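Lista de verificação de segurança e inspeção
Célula bimanual, ensaio comparativo de garras para cartões plásticos
Revisão 2, março
Instalação: laboratório de manipulação, Drorngate
Garras em avaliação: Flonico (dedos paralelos rígidos) e Balaskas (mesma cinemática, almofadas substituíveis)
Controlador: Wolletley, firmware 1226

Legenda: C = conforme; NC = não conforme; CO = conforme com observação; NA = não aplicável.

1. Antes de energizar

1.1 Botão de emergência acessível dos dois lados do posto do operador. C
1.2 Botão de emergência corta a alimentação dos dois braços. C
Comentário: testado com cada braço em movimento separado e depois com os dois juntos. Após o rearme, o controlador exige confirmação manual, como previsto.
1.3 Parafusos das placas de base apertados e marcados com lacre de tinta. CO
Comentário: a marca de tinta de um parafuso do lado direito estava desalinhada. Reapertado e remarcado. Verificar de novo na próxima troca de garra.
1.4 Perfis dianteiros livres de parafusos soltos e resíduos. NC
Comentário: aspirar antes de cada sessão. Parafuso solto perto da base pode acabar embaixo da placa na remontagem e tirar o braço de nível.
1.5 Placas eletrônicas junto às bases protegidas contra contato. NC
Comentário: estão expostas. Pedida tampa impressa. Até a instalação, nenhuma ferramenta metálica apoiada nos perfis com a célula energizada.

2. Cabos

2.1 Conduíte corrugado do braço esquerdo sem esmagamento nem dobra fechada. C
2.2 Folga do conduíte suficiente em toda a faixa do punho. CO
Comentário: suficiente na faixa usada no ensaio. Em rotação extrema o conduíte encosta na carcaça do cotovelo. Limite de software reduzido em 2 graus.
2.3 Cabo fino do braço direito afastado dos objetos de trabalho. NC
Comentário: o cabo fica solto na direção do suporte de acrílico e pode enganchar nele. Prender com abraçadeira de velcro no antebraço, deixando alça para o punho.
2.4 Conectores das câmeras de punho travados. C

3. Garras

3.1 Dedos sem trinca, rebarba ou folga lateral perceptível. C
3.2 Força de fechamento limitada no controlador. C
Comentário: limite fixado em 70% da escala para as duas garras. Com valor maior, a Flonico deixou marca na borda de um cartão de descarte.
3.3 Retenção do objeto após perda de comando. CO
Comentário: a Balaskas segura o cartão até o rearme. A Flonico relaxa um pouco e o cartão gira entre os dedos. Sem risco para o operador, mas o resultado do ciclo deve ser descartado.
3.4 Abertura total sem contato entre as duas garras na posição de entrega. NC
Comentário: a distância entre os punhos fica pequena demais quando os dois braços trabalham no centro do tampo. Incluir zona de exclusão no controlador e repetir o item.
3.5 Contagem de ciclos desde a última troca de almofadas abaixo de 2000. C
3.6 Preensão de objeto macio sem beliscar a dobra. CO
Comentário: funciona com aproximação lateral lenta. Não alterar a velocidade entre garras, ou a comparação perde valor.

4. Câmeras

4.1 Câmera de punho fixa, sem vibração visível na gravação. C
4.2 Dedos visíveis na imagem de punho sem encobrir a zona de preensão. CO
Comentário: na preensão diagonal, um dedo cobre parte do objeto na aproximação final. Usar a câmera fixa para classificar esses ciclos.
4.3 Exposição adequada para plástico transparente. NC
Comentário: o reflexo nas capas plásticas satura a imagem de punho. Reduzir a exposição antes de mexer na iluminação da célula, porque a câmera fixa está bem ajustada.
4.4 Relógios das câmeras e do controlador sincronizados. C

5. Área de trabalho

5.1 Tampo sem lascas nem ondulação. CO
Comentário: riscos superficiais à direita do suporte de cartões. Não afetam o apoio. Registrados para comparar na próxima inspeção.
5.2 Suporte de acrílico estável ao toque lateral. CO
Comentário: desloca quando o cartão entra torto na ranhura. Marcar a posição no tampo com fita fosca.
5.3 Ninguém dentro do alcance dos braços durante o movimento automático. C

6. Pendências antes da próxima série

Itens 1.4, 1.5, 2.3, 3.4 e 4.3. Os itens 2.3 e 3.4 impedem a operação automática com os dois braços. Os demais permitem operação em velocidade reduzida. Os itens CO não bloqueiam o ensaio.

Registro fotográfico
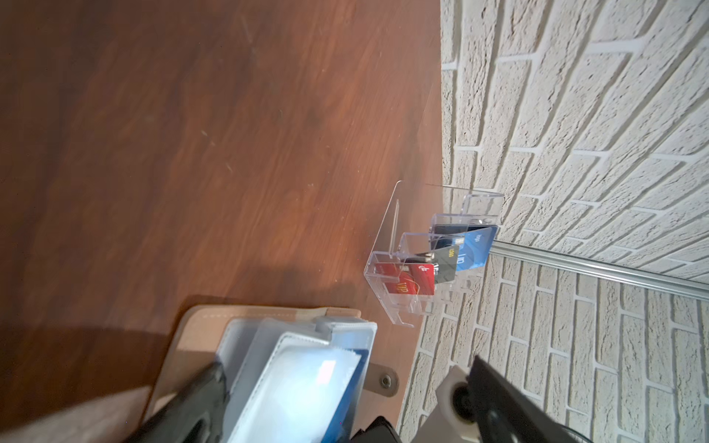
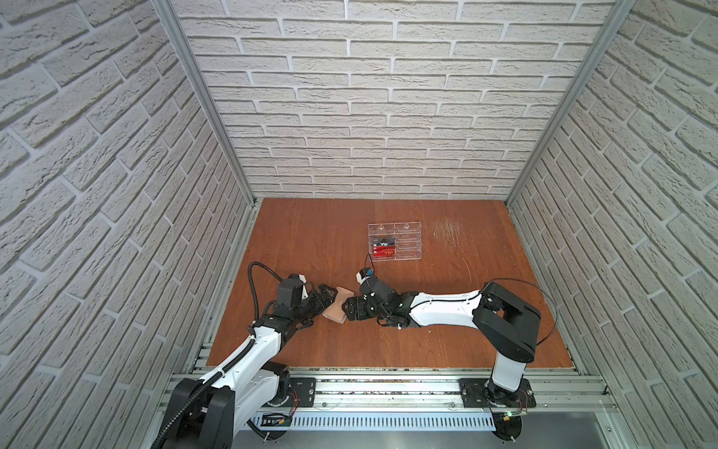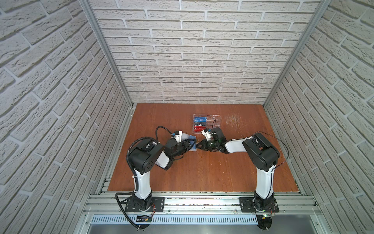 Ridwan Harahap
Técnico de inspeção, células robotizadas
Drorngate

Notas do inspetor

O primeiro registro corresponde ao item 4.2: os dedos pretos da garra entram pela parte inferior, um deles sobre o porta-cartões bege. O cartão azul-claro na capa de cima é o ponto mais brilhante dessa região e serve de referência para o 4.3.

No segundo, com o objeto bege seguro pela garra esquerda, vê-se a pouca distância até a garra direita (3.4). O terceiro mostra a mesma proximidade com um cartão azul-claro translúcido na garra esquerda, além do conduíte que passa sobre o cotovelo e desce pela frente dos perfis (2.1 e 2.2). A sujeira nas ranhuras dos perfis, item 1.4, também aparece no terceiro.

Para a próxima série, manter o mesmo jogo de cartões e trocar apenas a garra. Quem fizer a troca anota a contagem de ciclos no formulário antes de desligar o controlador, pois o contador zera com a alimentação.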